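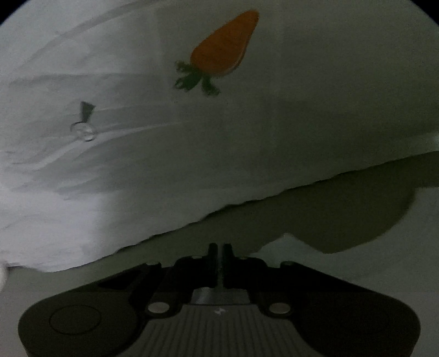

How many demos of one task do we need before it makes sense to start a training run?

Somewhere past the point where new ones stop surprising you. For the cloth work I'm going with 997 good ones as the cutoff, which is where the last batch ended up once I threw out the bad takes, and I'd take a smaller pile with more variety in it over a bigger pile of the same fold.

July 4, 2026

Holiday, so the building is quiet and I had the bench to myself all day. Good day for cloth! Trinity Ferreira left me a note on the whiteboard with her wish list (more corner grasps, more messy starts, fewer "nice" starts) and I'm trying to stick to it, because she's the one who has to look at the loss curves afterward and I'm the one who gets the grumpy messages.

Today was the white fabric with the cartoon carrot on it. I like the carrot a lot. The rest of the cloth is so pale that it washes out whenever the room gets dim, and the carrot is the one bright thing the model can hang on to. Which is also my worry, come to think of it. If every white cloth in the set has a bright orange landmark on it, I could see the policy learning "find orange, go left" and then falling on its face with a plain one. Wrote that down for Trinity. We should mix in plain white before August or we'll be sorry.

Setup, for whoever picks this up after me: hand-held gripper, fisheye view, cloth dropped fresh before each take. I start with the fingers close together and pointed at the near edge, then open up on the way in. I went back and forth on that. Starting open is faster for the person doing the demo, but then the opening motion never gets recorded, and Ekon (the old cloth set, the one we all complain about) has exactly that hole in it. The Ekon policy would drive up to the fabric with its fingers shut and just sort of nudge it around like a cat. So: start closed, open on approach, every time. Please.

Drop routine. I've been picking the cloth up by a random spot, holding it up over the bench at chest height, and letting go. No arranging! It's so tempting to reach over and tidy up a fold that's hiding the edge you want, and I caught myself doing it twice this morning. Those takes are out. If the edge is buried, then the demo is about finding the edge, and that's fine, that's a useful demo. Tag it "buried" and keep going.

The fastener. There's a small round metal bit on this cloth with a dark tab, and the folds like to gather up around it, so it's a natural spot to grab if you're a person. I'm asking everyone NOT to grab it. Metal between the fingertips slides, the pads get chewed up, and then the grip width reading is off for the rest of the session. I did a few on purpose so we'd have some labeled as bad grasps, and they're in their own folder with "metal" in the notes. Don't merge that folder into the main one. I did that once with a different set and spent an evening picking them back out by hand.

Lighting. I ran the room dim for the second half. The morning takes had every lamp on and the cloth came out very even and pleasant, and I don't believe for one second that anybody's bedroom looks like that. With the lamps down the cloth goes gray and the creases get long soft shadows, and the edge gets harder to tell from whatever it's lying on. Harder for me too, I'll admit, looking at the playback. I think that's the data we want, but tracking gets touchier in low light, so I'm checking the pose trace after every batch and not waiting until the end. Lost tracking on 2 takes after lunch. Both times I'd swung around too fast at the end of a fold. Slow down at the end of the fold, self.

Some things I tried on speed:

Slow and steady all the way through. Looks lovely on playback, boring to do, and I suspect the policy ends up too timid to ever commit to the pinch.

Fast in, slow pinch, medium lift. This is what I'd do with my own hand if I were folding laundry at home, and the traces look clean. Going with this one.

Fast everything. Fun! Also useless. The cloth billows and you can't see where the corner went.

Pinch depth. I keep going in too deep and picking up two layers. You can feel it through the trigger a little, it's a mushier close, but the model can't feel anything, all it gets is the view and the width. So I've been aiming just barely past the lip of the fabric and coming in flatter than feels natural. The ragged wavy edges are the worst for this since what looks like one lip is often a fold rolled under. When I get two layers by mistake I let go and try again inside the same take, and keep it. Trinity says recoveries are worth more to her than the clean ones. I asked how much more and she said "more," so there you go.

Fingertips. The Szűcs pads are still on. They're grippier than the Bullora ones on cotton and they don't leave fuzz behind, but they do wear at the front corner, and I could feel it going by late afternoon. I have 4 spare pairs in the drawer under the scale. Swapping them takes a minute, but then you have to redo the width zero, and if you forget, everything after it reads slightly open. I now have a sticky note on the trigger that says ZERO. It's ugly and it works.

Labels. We are still arguing about what counts as the end of a take. My version: the end is when the corner is down and the fingers have let go and backed off a hand's width. The old version ended at release, and the old policy would let go and then hover there forever, or snag the cloth on its way to the next thing and undo the whole fold. The back-off has to be in the recording. I'm going to write it into the instructions for the August folks so it isn't just me saying it in the hallway.

Uploads went to Wivance as usual. It choked on the long ones again (anything over 4 minutes just sits there spinning), so I split those and named the pieces with an a and a b at the end. If you're loading them, join them before you do the resampling, otherwise you get a weird jump at the seam. I should script that. I have been saying I should script that for a while now.

Discard pile, with reasons, so we can argue about it later:
tidied the cloth before starting
lost tracking at the turn
sleeve in the way of the lens (rolled my sleeves up after that)
forgot the width zero after a pad swap, whole short batch, painful
phone rang and I answered it mid-fold, oops

A thought on variety, mostly for Trinity. I looked at my grasp points all together at the end of the day and they lean hard to the right side. I'm right-handed and I stand in the same spot, so of course they do. Next session I'll move to the other side of the bench and do a block from there, and maybe rope in a lefty if one walks by. We could mirror the data, sure, but then the carrot gets mirrored too and the lens isn't perfectly symmetric, and I'd feel better with real ones.

To do next:
plain white cloth, same size if we can find one
left side of the bench
more buried edges in low light
new pads before starting, then ZERO
ask Trinity if she wants the metal grasps as negatives or just wants them gone
find the longer charging cable, somebody walked off with it

Shut everything down, cloth is folded (by hand, badly) in the top bin with the other printed ones.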